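Tensile Strength of Recycled Kraft Paper After Repeated Folding
Project report, Materials Lab II
Petronella Swanepoel, Tormod Rustad
Supervisor: Marit Lie

1. Background

Kraft paper loses strength each time its fibers are pulped again. Packaging users are more often concerned with a second kind of loss, the one that occurs along fold lines when the same sheet is reused. The supplier data sheet for the Stumine wrapping grade gives a tensile value for flat paper only. The aim of this project was to measure how the value changes with the number of folds.

2. Material

All strips came from one roll of Stumine brown paper bought in Halville in March. The roll was stored in the conditioning room for two nights before cutting. Large sheets were taken off the roll first and laid out flat, and strips were then cut in the machine direction only. Strips with visible creases outside the fold line were discarded. The final set contained 116 strips, each 200 mm long.
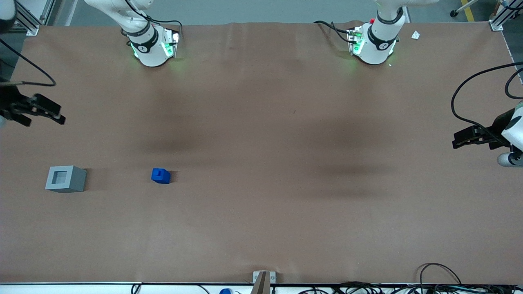
3. Method

Each strip was folded by hand at its midpoint and pressed under a 600 g steel block. The fold was then reversed and pressed again, which counts as one cycle. Strips were tested at zero, one, five and ten cycles on the Vema bench tester, with the clamps set at equal distance from the fold.

4. Results

Unfolded strips broke at random positions. After one cycle most breaks still fell outside the fold. At five cycles nearly all of them fell on it, and the breaking load was clearly lower. The step from five to ten cycles was small compared with the spread between strips.

5. Sources of error

Hand folding was not uniform between the two operators. Four strips slipped in the lower clamp and were left out of the averages. Cross-direction strips were not tested. Humidity was logged at the start of each session but not during it.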